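Zillcombe Home Forum > Bedding and Laundry
Thread: Does airing a bed really do anything?

rosario_f
Every cleaning blog says leave the bed unmade all morning to kill dust mites. I tried it through March and my nose is exactly as stuffy as before. Has anyone seen real proof?

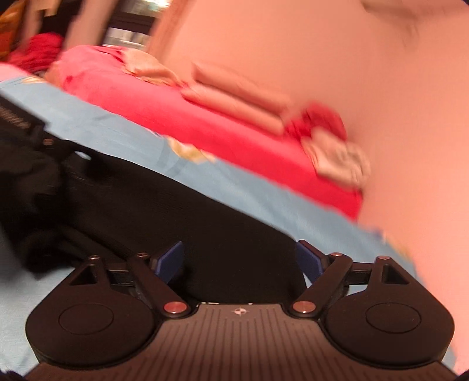

Blue sheet, pink pillow

boonmee_j
Depends on your climate. Mine is so humid that an open bed just sits there being damp. I make it right away and sleep fine.

Vanum200
Disagree. Sweat has to go somewhere. Two hours with the covers back and mine smells better.

rosario_f
Smells better to you. I'd want a blind test — my wife can't tell the difference.

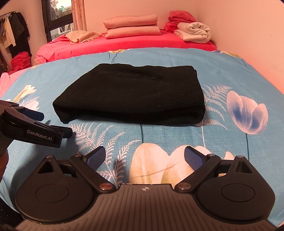 Manee Kongkaew
Section moderator

Posted 4th May
Moving this out of Allergies, as it's mostly about laundry now. I wouldn't trust any blog that also sells a mite spray. A hot wash every week or so is what I'd spend the effort on. Bedspreads get forgotten, and so do sweaters that go back on the shelf after one wear.

Vanum200
A hot wash will ruin a sweater.

Manee Kongkaew
The sheets go in hot. Read the label on the knits.

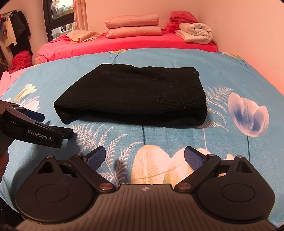

Black knit on the flowered bedspread

boonmee_j
Still not sold on weekly. I go every two weeks and nothing has crawled off with me yet.

rosario_f
So that's one vote for smell and none for proof. I'm making my bed tomorrow.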